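When the arm came to our kitchen

I have been meaning to write this one since October, and every time I sat down to it something boiled over, either on the stove or among the staff, so please forgive me if it wanders a bit.

Most of you know I run the prep kitchen at Nudlow, where we pack lunches for offices on our side of town. There are 14 of us on a full day. We chop, we portion, we snap lids onto tubs, and then we snap lids onto more tubs. When the owners told us they had signed up with Rudance for a robot arm, the room went quiet in a way I had only heard once before, when the walk-in cooler died in a heat wave.

Ese Ekwueme was the one who spoke up. She has been on the lidding table longer than I've been in charge of it, and she asked straight out whose hours were going. The answer we got was that no hours were going, and I will say that so far it has held. But I understood why she asked, and I understood why a few people didn't believe the answer (I'm not sure I believed it myself, that first week).

What changed was the shape of the day. We used to rotate through lids in 40-minute turns, and by the end of a turn your thumbs would be talking to you. Now the turns are shorter and there is a lot more setting up, which is its own kind of tiring. You have to think about where a thing is going to be before it's there. Ese says it's like cooking with a very polite toddler — you can't leave anything where you don't want it touched. 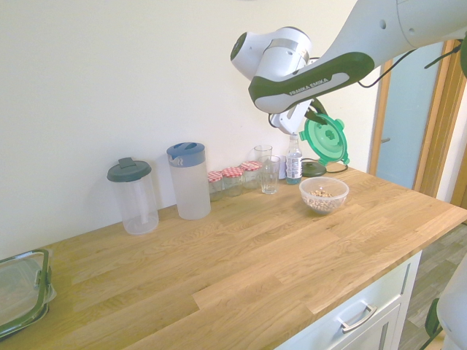 Odeo, issue 11, page 2

The green lids are the ones I'd have picked last to start with, if anyone had asked me, with all those little tabs around the rim. My own hands fumble them often enough. The arm takes one by the edge and lets it hang there nearly upright over the counter, and the first few times I saw it do that I had to sit on my hands to keep from reaching in to help. Old habits! I still hum at it under my breath, the way you do when a child is carrying something full.

Odeo, for those who don't get it, is the little newsletter our trade group sends out, and they were kind enough to give us some room in it. Chidubem Ugwu wrote the piece. He handles training for us, and he was careful to ask everyone what they wanted said. Two people wanted nothing said at all, and he respected that, and I was proud of him for it.

I should tell you about the training, too. Chidubem ran it in the back room after lunch service, in small groups, with coffee and the good cookies. We learned how to stop the arm, how to start it again, and how to write down a bad grip so that the people at Rudance could make sense of it. That last part has turned into a real job. Ese does most of it now, and she got a raise for it, though she had to ask twice. I think she should have had to ask zero times, and I've told the owners so.

Not everyone is happy. One of our younger packers misses the long turns at the lid table, when you could talk for the whole stretch and never lose your place. I miss that as well. We have started eating together at three, all of us who can, and some of the talk has moved over to there. It's louder than it used to be and somebody always brings plantain chips.

The owners are looking at a second arm for the Abubakar site next, and Ese has been asked to go over and help them get settled. She hasn't said yes. She wants to see the kitchen first, and she wants to meet the people who work the lids.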